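Munstead launches a toy tea party that goes back in its basket

FOR IMMEDIATE RELEASE

Munstead, the small toy firm best known for a wooden farmyard with one cow too few, has turned its attention to cake. The Setwood Tea Basket goes on sale in December and is made up of pretend cakes, pretend rolls, something to serve them on and a woven basket to put the whole lot away in afterwards. The firm has high hopes for the first part and is braced for disappointment on the last.

The set began as a complaint. Parents who bought the firm's earlier play kitchen wrote in to say that the food was lovely and that they kept standing on it. Munstead received 795 letters and emails on the subject, a fair number of them typed, by the look of the spelling, with one foot held in the other hand. Hüsnü Sarıgül, who designs the firm's play food, read them all over a fortnight and then went out to look for a basket.

"We had spent two years making a slice of chocolate cake look right from every side," said Sarıgül. "We had spent no time at all on where it was supposed to live. It lived under the sofa. I have one under mine."

The basket now sets the size of everything else. It is low and wide, with sides that slope outwards so that small hands can get in and out without tipping it over, and the cakes were drawn to fit inside with room to spare. Early versions had a lid. Children in the trial used the lid as a hat, a steering wheel and, on one afternoon, a door to be slammed, and it was dropped from the range by general agreement of the adults present.

The trial itself took in 60 families over the spring and summer. Each was lent a set and a paper diary, and asked to note down every time the cakes came out and every time they went back. The diaries record 3,118 outings. They record 1,365 returns to the basket, a figure Munstead considers very good and which it suspects was helped along by grandparents. The firm has not been able to account for the difference and has asked families to check behind the radiator.

Some lessons from the diaries have gone into the leaflet that comes with the set. Put the basket on the table before the party starts, where the guests can see it. Let the child choose which cake goes in first. Don't ask for the tall ones to be laid flat if the child would like them standing up, as this is a matter of taste and you will lose. A cloth on the table is worth the bother, both for the look of the thing and for the racket.
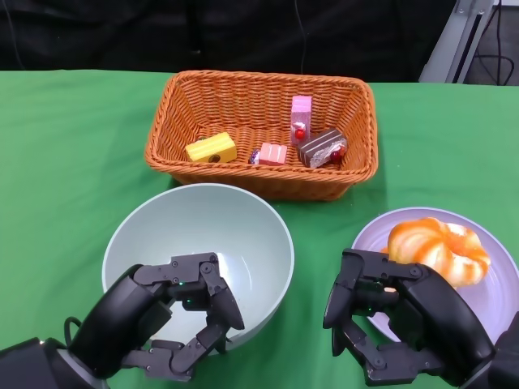
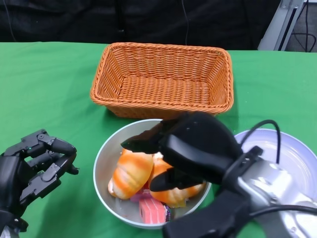
Cakes and other toy food with the woven basket, on a green cloth.

Munstead has also taken a position on sharing. The set has no two pieces of cake the same, a decision that was argued over for most of a month. Berkay Bozkurt, who looks after sales and has three children under seven, was in favour of matching slices and said so in several meetings. He was overruled on the grounds that bargaining is good practice for later life. He would like it known that he still thinks he was right.

"At our house the one with the cherry has been hidden, traded, sat on and posted through the letterbox," said Bozkurt. "I'm told this is rich imaginative play. I'd have made four cherries."

The Setwood Tea Basket will be sold through Quan and Luvis and from Munstead's own shop, which is open until half past five and closes for lunch, real lunch, at one. Spare pieces can be ordered singly. The firm expects to sell a good many of these and has put by a shelf for the purpose.

A second set, with a picnic theme, is being worked on. Sarıgül has finished the sandwiches and is stuck on the boiled egg, which keeps rolling off the table and has so far failed every test put to it. There is no date for it.

Notes to editors

Review sets can be borrowed from the Munstead press desk and should be sent back complete, in the basket. Please count the cakes before you seal the box. The last batch came home with a real crumpet in it.

Hüsnü Sarıgül and Berkay Bozkurt are both free for interview in the mornings, though preferably not together if the subject is cherries.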